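The Table at Bulport

My aunt left me the table along with the building it stood in, and the lawyer's letter called it "of local interest." I have lived long enough to know what that means. It means the thing is ugly and you aren't allowed to throw it out.

The building was the old fruit exchange at Bulport, four rooms and a porch, and the table was in the back room with its cover on. The cover was brown paper, a fresh sheet every year, and across it in blue tape ran the squares. According to the people of Bulport, if you put fruit on the squares in the last week of June and kept still, the table would tell you what kind of winter you were going to have.

I asked how it told you. The woman at the bakery said you just knew. The man who fixed my porch step said it depended which square the fruit ended up on. I asked him who moved the fruit. He looked at me as if I had asked who moved the tide and charged me 81 dollars for the step.

There was a ledger too, bound in green cloth, with every reading since the exchange opened. My aunt had kept the last twenty years of it in her small slanted hand. I read it at night with a pencil, looking for the trick. "Mild," she wrote one year, and under it, in March, in different ink, "Mild, as said." I noticed that she had also written "mild" in the years when the snow took down the porch roof at Bukholm. In those years there was no second entry in March. She didn't cross anything out. She simply let the bad guesses go quiet.

So I had my answer and could have gone home. But the reading was expected. A jar had already gone around and come back with 1,047 dollars in it for the upkeep of the room, which is a hard thing to hand back to a town that small. I bought the paper from the hardware store in Prurkberg. I bought the tape. I laid it the way the ledger said to, straight up and down and straight across, and when I had finished I stood back and thought it looked like a game somebody had forgotten the rules to.
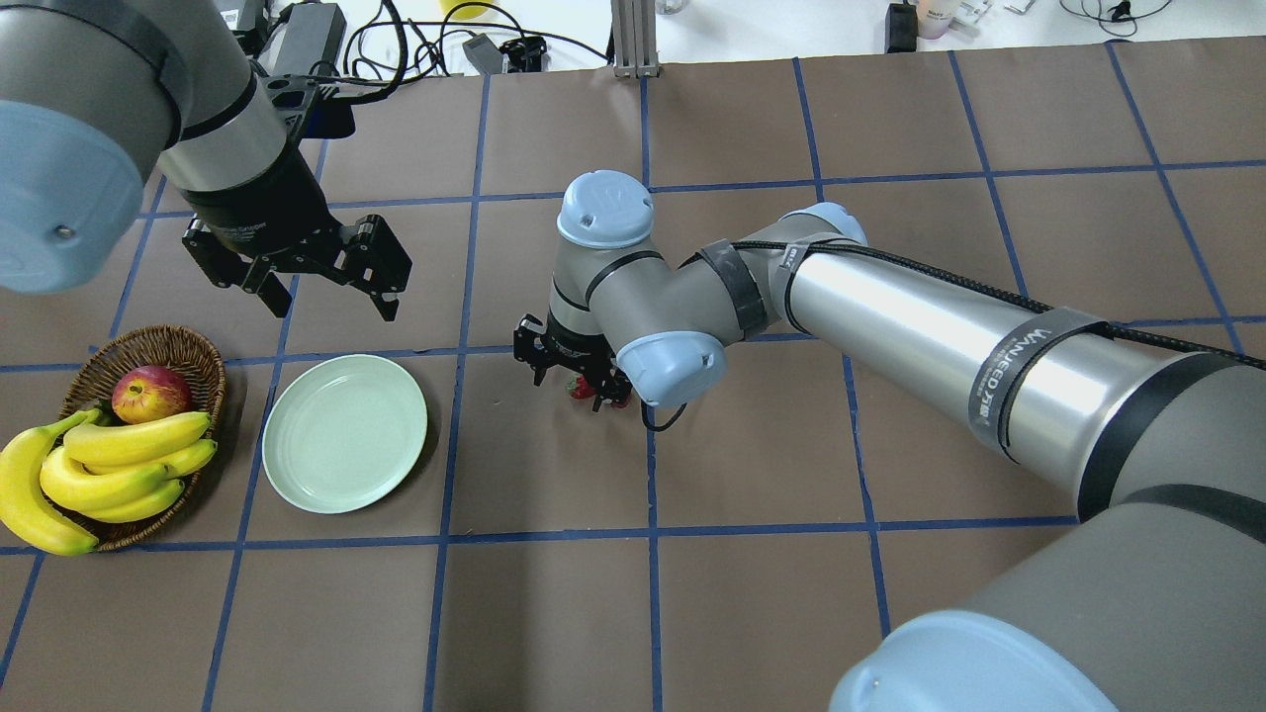

The ledger was strict about the fruit. It should be ordinary fruit, bought that morning and not polished. It said nothing about the plate, but my aunt had always used one, and I'd been told by three separate people that I had better use one too.

They came at seven, more of them than I had chairs for. The older ones stood along the wall with their hats in their hands. I had on the good shirt I wore to the funeral. I read out the line from the front of the ledger, which says that the table owes us nothing, and I thought that was at least a fair warning. Then we were quiet.

I watched the fruit. I watched it the way you watch a card dealer, and I will swear to anyone that it did not move. A truck went by on the harbor road. Someone's stomach made a noise. I followed one line of tape out to the edge and back again, and then another, and I saw that I had let one of them wander a little, and it bothered me so much that I forgot to watch the fruit at all.

When I looked back, a boy in front was nodding. The baker was nodding. It went down the wall like a yawn.

"Well?" said the man who had fixed my step.

They were all looking at me. I understood then that the keeper was the one who had to say it. My aunt had stood in this spot every June with no more idea than I had, and had said "mild," because there were people in the room with old furnaces and boats to pay for.

I had planned a short speech. It had the word "coincidence" in it, and some figures I'd worked out from the ledger. I had it folded in my pocket.

"Hard until the new year," I said. "Then it lets up."

I don't know where I got it. They seemed satisfied, even the ones who must have wanted something better. They ate the rolls from Lévesque and argued about firewood and went home, and the man from the porch stayed to help me stack the chairs.

I wrote it down in the ledger that night under my aunt's last line. It looked foolish in my handwriting. Then I went out and priced two cords of oak, telling myself I would have needed it anyway.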